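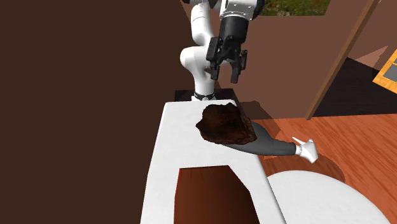

Su-bin Bae objected that a room can be dark, plain and still too noisy to concentrate in, and that any study of shared workrooms that leaves out reverberation will mostly end up measuring the patience of the occupants. The objection applies to our first survey, and the present section deals with it.

September
By the Gullanska Room Acoustics Group

Home | Articles | Authors | Archive

3. Reverberation and speech in shared workrooms

Fig. 3. Simulated interior with a long white table and no soft furnishings in view.

3.1 Rooms

Measurements were made in 2 rooms, one at Grusholm and one at Gilville. Both are rectangular, with painted walls and a hard floor. The Grusholm room has a suspended ceiling of mineral tile; the ceiling at Gilville is bare concrete. Furniture was left where the occupants had put it. Doors and windows were closed and the ventilation ran at its daytime setting, as it does during normal use. Curtains at Gilville were tied back.

Reverberation time was taken from the decay between 5 and 25 dB below the initial level and doubled and tripled in the usual way to give a 60 dB figure. We report the 1000 Hz octave band unless another is named. Lower bands were recorded but are affected by standing waves between the long walls, and single values for them would be misleading.

3.2 Procedure

A loudspeaker was placed at seated head height at one end of the room and a microphone at each desk in turn. The source was a swept tone. Sweeps interrupted by footsteps in the corridor were discarded and repeated. Listeners then sat at the same desks and wrote down short words read at a steady level by a recorded talker. The word lists were those prepared for the Arroyo study, with proper names removed. In all, 3260 written responses were scored by two readers working separately. Spelling errors that left the word recognizable were accepted. Blank responses were scored as wrong.

3.3 Results

The Gilville room had the longer decay at every desk. Word scores were lower there, and the drop was largest at the desks farthest from the talker, where direct sound is weakest relative to the reflected field. At the nearest desks the two rooms could not be told apart on scores alone. Listeners nevertheless rated Gilville as more tiring from all positions, including the near ones.

Final consonants accounted for most of the errors. Vowels were seldom missed in either room. The pattern agrees with masking of weak sounds by the decay of the stronger sounds before them.

3.4 Limits

Room volume was not matched, and the effect of the ceiling cannot be fully separated from it. Background level was slightly higher at Grusholm, which should have worked against the result we found. Only one talker was used. A second talker with a faster rate of speech is needed before the scores are applied to ordinary conversation.

Shares 2 | Comments 0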